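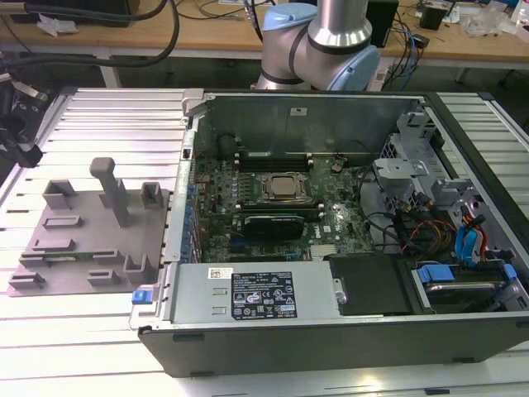 So what should a small lab budget for first when it sets out to automate computer teardown? Fixtures and spare parts, and then the arm. We did it the other way round at Wenbridge, and most of this section is me walking back through the spreadsheet and wincing a little.

5.2 Planning the purchase

Our first budget had three big lines (arm, gripper, table) and a tiny one at the bottom called "other." I wrote that line myself and put $2000 in it, feeling pretty generous! It was gone by July. Cables ate a good chunk, and so did printer filament, because every fixture plate we drew needed a second version, and one of them needed 11. The Grirngate quote for machined plates looked scary when we got it, so we kept printing our own. I still think that was the right call for a project where the part layout keeps changing, but we should have set aside money for a second printer, and we had not.

Then there's the stuff you take apart. We bought 16 used desktop towers from Stasiv as one lot, mixed models, sold as is. Please don't do this without asking for a model list first. A mixed lot is great for testing how well a method carries over from one case to the next, and it's awful for planning, since each new case wants its own fixture and its own set of grasp points. If I were ordering again I'd split the lot (half one model, half whatever's cheap) and I'd buy a few loose motherboards and drives on top, because connectors and latches wear out when you run the same step all day.

Figure 5. Work on an open desktop tower.

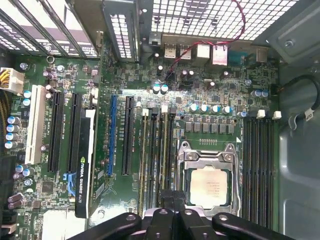 The gripper line is where we argued the most. Suner offered a service plan that covered finger pads and one repair visit a year, and we turned it down to save money for a better camera. Over the whole study we logged 146 hours of downtime, and far too much of that was us waiting for pads to show up in the mail. A box of spares on the shelf would have fixed it. We now treat pads like printer paper: when the box is half empty, somebody orders more.

One more thing for anyone filling in a grant form. Put setup time in the budget as a cost, with a real number next to it. We counted it as free because our own people were doing it, and then those same people weren't around to run trials. The revised budget, with setup hours listed by task, is in Appendix B.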